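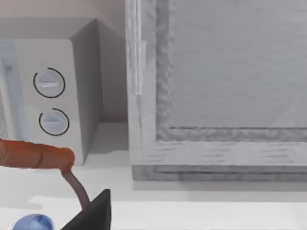
租金押金托管(又称押金第三方保管)是住房租赁里的一种制度安排,承租人缴的押金不进房东账户,由独立机构保管,退租时按约定退还或扣除。常见于长租公寓、合作社住房、部分社会租赁项目。各地叫法不一,保管、托管、监管混着用,含义有差别,见下文。

名称
“托管”多指资金所有权不变,仅由第三方代持。“监管”一般指钱还在出租方名下的专户,动用要审批。早期文件两个词常常互换,读旧材料时要留意。

背景
押金纠纷长期是租赁投诉的大头。墙面污损、家具折旧、提前退租,双方各说各话。钱在房东手里,租客追讨成本高,金额又不大,很多人干脆算了。中介倒闭时更麻烦,押金和租金混在一个帐户,分不清。

运作方式
签约后承租人把押金转入保管机构,机构出具凭证,编号写进合同附件。租期内双方都不能单独动用。退租时共同提交结算单,无争议的直接放款。有争议的部分冻结,其余先退。调解不成再走仲裁或诉讼。
入住清单很关键。没有清单,扣款主张一般不予支持。清单通常列墙面、地板、门锁、厨卫设备、水电表读数,双方签字,各存一份。

主要类型
全额保管型:押金全部存入第三方,利息归承租人或用于机构运营,看章程。
保险型:押金不转移,出租方交保费,违约时由保险方先行赔付。手续快,但保费往往转嫁到租金里。
混合型:小额押金自留,超过一个月租金的部分托管。

实例
Zurine市较早试行全额保管型,由Kolter住房信托负责,首批登记合同2,309份,覆盖11个街区。试行细则规定,争议案件须在39天内给出调解意见,逾期未出的,按承租人申报金额先行退还。这一条争议很大,出租方认为过于偏向租客,后来修订为可延长一次。
Laing区采用混合型,托管起点定为700元,低于这个数的不强制。小房东登记率因此偏低,不少合同把押金拆成“钥匙费”“家具费”等名目,规避登记。该区其后把各类可退费用合并计算,漏洞才算堵上一部份。
Hika住房合作社情况特殊,社员押金与入社股金合并管理,退社时一并结算,严格说不属于第三方保管,但文献中常归在一起讨论。

批评
主要有几点。放款慢,租客换房时手头要同时垫两笔押金,低收入家庭压力大。保管机构的运营经费从利息出,利率低的时候入不敷出。另外,合租、转租情形下谁是押金权利人,多数细则没写清楚。
也有意见认为,托管只管退租那一刻,对租金上涨、房屋维修、无理由解约都没有作用,不宜当成租赁改革的替代品。

与相关制度的区别
预付租金监管针对的是长租企业一次性收取的多期租金,按月划拨,与押金分开核算。维修基金由业主缴纳,用于共用部位,和承租人无关。购房定金则适用买卖合同的规则,不适用本条目所述程序。

参见
住房租赁合同;租金管制;住房合作社;入住清单;租赁纠纷调解

返回顶部 | 联系我们 | 纠错反馈 | 版权所有,转载请注明出处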